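Carpet care between professional cleans: notes for cut pile and loop pile

Woldale Home Notes, floors section

Most domestic carpet wears out through abrasion. Stains are a smaller factor. Dry soil works down to the base of the pile, and foot traffic then moves it against the fibre. The notes below cover dry soil removal, spot treatment, indentations and edges. They apply to nylon, polypropylene, polyester and wool broadloom in ordinary living areas. They do not apply to sisal, jute, seagrass or any carpet laid over underfloor heating, for which the manufacturer's sheet should be followed.

Vacuuming

Frequency is set by traffic. Hallways and the strip in front of a sofa want two passes a week. Bedrooms can go a week. A room used only on Sunday can go a fortnight.

Cut pile: use a powered brush head, set so that the brush just touches the tips. To find the setting, start at the highest position and lower the head one notch at a time until the machine begins to pull itself forward slightly. Go back up one notch.

Loop pile, including Berber: brush off, suction only. A rotating brush fuzzes the loops and will catch a pulled one and run it. If a loop has already lifted, trim it level with sharp scissors. Do not pull it.

Speed matters more than the number of strokes. A full arm's length forward should take two seconds and the same back. Finish each lane on the back stroke, overlap the next by a third, then repeat at right angles in the busy areas. Empty the bin or change the bag at two-thirds full. Airflow falls away well before a bag looks full, and fine soil is the first thing left behind.

Filters: rinse foam filters in cold water and dry them for 24 hours in the shade. Pleated paper filters are tapped out, never washed. Cut hair off the brush roller with a seam ripper, working along the groove. Check the roller ends as well, where hair winds into the bearing caps and stops the brush turning freely.

Spots and spills

Blot first. White cotton towelling is the only cloth worth using, as colour will transfer from anything dyed. Press straight down, lift, turn to a clean face, press again. Rubbing untwists the yarn tips and leaves a matt patch that stays visible after the stain has gone.

General solution: 5 mL of clear, unscented dishwashing liquid in 500 mL of lukewarm water. Stronger mixes do not clean better and leave a residue that attracts soil. Test inside a wardrobe. Apply to the cloth, work from the outer edge of the spot to the centre, then rinse by blotting with plain water at least twice.

Wool: keep the water cool and stay away from bleach, ammonia and laundry powder. Enzyme products digest protein fibre along with the stain and are not suitable.

Tea and coffee: general solution, rinse, then one part white vinegar to two parts water, rinse again.

Grease: bicarbonate of soda, left 20 minutes and vacuumed off, before any liquid goes near it.

Candle wax: harden with ice in a plastic bag, chip, then draw the remainder into brown paper with an iron on low. Keep the iron moving and keep it off polypropylene entirely. The fibre distorts at a fairly low temperature.

Mud: leave it. Dry mud breaks up and vacuums out. Wet mud spreads.

Drying: place a folded towel over the damp area with a flat weight on top and leave it overnight. Put a sheet of plastic between towel and weight so that colour or varnish does not migrate.

Indentations

Furniture feet crush the pile in proportion to load per area. A table on four narrow legs marks more deeply than a bookcase on a full plinth, even where the bookcase is much heavier. Wide cups under the legs spread the load. Moving the piece 20 mm every few months does the same job without hardware.
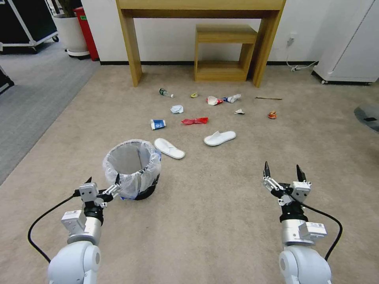

To raise an existing dent, hold a steam iron 50 mm above the pile for ten seconds, then work the tufts upright with the edge of a spoon. Let it cool before walking on it. Repeat up to three times. For wool, a damp cloth laid over the dent for an hour is usually enough. Dents older than a few years in polypropylene will not fully recover.

Edges

The grey line that forms along skirting boards is filtration soiling: air moves through the gap between floor and wall and the carpet strains out the fine particles. An ordinary floor head does not reach the last 15 mm. Use the crevice tool along every wall monthly, with the furniture pulled out at least each March and September. Established lines respond poorly to detergent. A dry-solvent spotter on a cotton bud will lighten them, on synthetic carpet only and with the windows open. Sealing the gap with a paintable acrylic filler slows their return.

Mats

A mat outside and a second one inside each entrance catch most of the grit. Each should be long enough for both feet to land on it. Shake them out weekly. Rubber-backed mats can yellow a pale carpet, so use a woven or felt backing there.

Hot water extraction

Every 12 to 18 months in family rooms. Vacuum thoroughly first. With a hired machine, make one wet pass and at least two dry passes, and keep the tank water below 60 degrees. Open windows on opposite sides of the house and stay off the carpet in shoes until the backing is dry, which can be a full day after the tips feel dry.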